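**Desk reset, small booth. March, started 9:40 am**

Trying to get the booth desk to a state where any of us can sit down and start without ten minutes of shuffling stuff. Writing as I go, will clean up later (prob not).

Background for whoever reads this cold: the booth is where we do the label proofs for Priltholm and the invoice typing for Astimeck. Two jobs, two different ideas of where the mouse goes. Proof people want the mouse pad dead center and the keyboard shoved away. Typing people want the opposite. Everyone leaves it how they like it and the next person grumbles.

Did the top first. Wiped it twice with the Altonar spray, one pass damp, one pass dry cloth. The varnish is very shiny and it shows everything. Streaks if you go across the grain, go WITH the grain. Used the grey cloth, not the yellow one, yellow one sheds.

Measured for the new pad while it was clear:

- long side against back wall, clear run 100 cm if you don't count the corner
- knee space fine, chair arms go under, just
- cable hole: none. cables go over the back edge, have been doing so forever

Note to self, 100 cm is to the inside of the corner trim. I wrote it down wrong last time and ordered a shelf for nothing.

**Mouse pad**

Kept the blossom one. I had the plain Reddy pad ready to swap in and then tried both. Plain one slides on the varnish, blossom one doesn't move at all, no idea why, the backing looks the same to me. Also it's nicer to look at. Pink trees, lawn, yellow flowers along the bottom, so at least there's no arguing over which way up it goes. Flowers toward the chair. If it's upside down somebody has been cleaning.

Tried it with mouse on the pad and mouse parked off to the right on bare wood. Tracking on bare wood is jumpy near the shiny patch on the right. Ran the proof zoom test at 2,000 percent (silly number but it's what the tool goes to) and the cursor hopped. On the pad, smooth. So mouse lives on the pad when working. Parking it on the wood is OK if you need the pad clear for something, just put it back.

**Monitor**

Not moving it. I moved it toward the corner for a bit and hated it, neck turned the whole time. Back where it was. The base is flat and heavy enough, did the wobble test by typing hard, fine. Screen off when you leave the booth pls, it heats the place up and there's no air in there.

Screen height: ok for me, a bit high for the shorter ones. Could lower it but then the base and keyboard start fighting for the same space. Leave for now.

**Keyboard**

Black one, right of the stand, angled toward the wall side. That's the parked position. Pull it forward to type, push it back after. I had a go at parking it square to the monitor and it eats into the mouse area, angled is better. Crumbs under the space bar, turned it over and tapped it, got most. Not going to say what came out.

Two shots of how it looks, mouse on the pad in one and parked on the wood in the other:
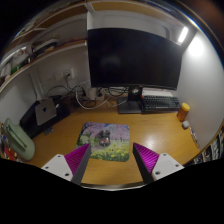
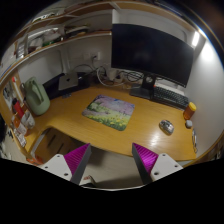
**Right hand corner**

The orange one with the yellow lid stays at the right hand end by the wall. I was going to clear it off but three of us use it, so it has a place now and the place is there. Lid ON. Screw it down, not just resting. It's next to the keyboard and I don't want to find out.

Little pale round thing just in front of it: leave it. I moved it to the drawer last month and got asked about it within the hour.

**Left / back corner**

Small silver computer goes on top of the black tray, back left. Flat side up, nothing stacked on it. People put paper on it becuase it's flat and handy. Don't. It gets warm and the paper curls, and then the paper goes down behind the desk where I can't reach it with the long tongs even.

Tray lifts it off the varnish, so no ring mark. The old spot did leave a ring mark, tried toothpaste on it, tried oil on it, still there if you get the light right. Stopped caring.

**Cables**

Measured the run for the silver one, want a longer lead so it can come round the back and not across. Need 18 cm more than what we've got. Shortest step up in the Reddy list is way more than that so there'll be slack, will tie it. Part no. 455 on their sheet, the braided one. Check stock before ordering, I think there's one in the parts bin under the adapters.

11:15, checked the bin. There is not one. There's a 455 bag but it's got the wrong lead in it, somebody put it back in the wrong bag. Relabeled.

**Time to start, old layout vs this one**

Not a real test, just me. Sat down, moved whatever was in the way, opened a proof, first click. Did the same with the invoice sheet.

- proof, desk as left by typing: slow, had to dig the mouse out and turn the keyboard
- proof, this layout: sat down and clicked
- invoice, desk as left by proofs: slow, keyboard at full arm's stretch
- invoice, this layout: one pull on the keyboard, fine

So the angled park works for both. Typing people lose a second, proof people lose nothing. Typing people will say that's unfair and they'd be right but I do both so I get to decide.

**To do**

- order the 455 lead, just the one
- felt dots for the tray, bottom scratches if you drag it
- tape mark for the pad corners? tried masking tape, looks awful on that wood. pencil dot maybe
- ask Astimeck if they still need the printed sheets, if not the paper rack can leave the booth alltogether and we get the elbow room back
- chair squeaks on the left side. Oil

Left it set up at 12:05. If you change something write it under here with a time so I know it wasn't me.

12:50, put the mouse back on the pad. Already.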